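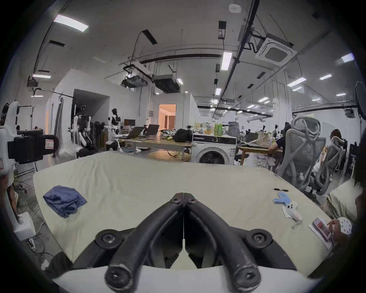
Fionnuala Costello

Wenedside Table Notes

Welcome! This is a small collection of notes on how shared tables get used and tidied, and I've had a great time putting it together. It grew out of my habit of writing down what people leave within reach when they sit down to work – a pen, a folded cloth, a phone lying on a sheet of paper, a little white plush keychain with dot eyes (my favorite entry so far!).

What's in the folder

tables.csv – one row per table visit, 24 in all
items.csv – the things on each table, in plain words
rooms.txt – what stands nearby, such as laptops, bottles or a washing machine

How items are named

I use the simplest word that fits. A cloth is a cloth, whether folded or crumpled. If I can't tell what something is, I put down its color and shape and move on, so you'll find entries like "light blue, bumpy edges".

Known gaps

The Cullinane rows have no room notes yet. Two of the Ulamville visits share an ID, and I hope to fix that in July.

Last updated May 22, 2021. Corrections and new tables are very welcome – send them to me at Rirutano.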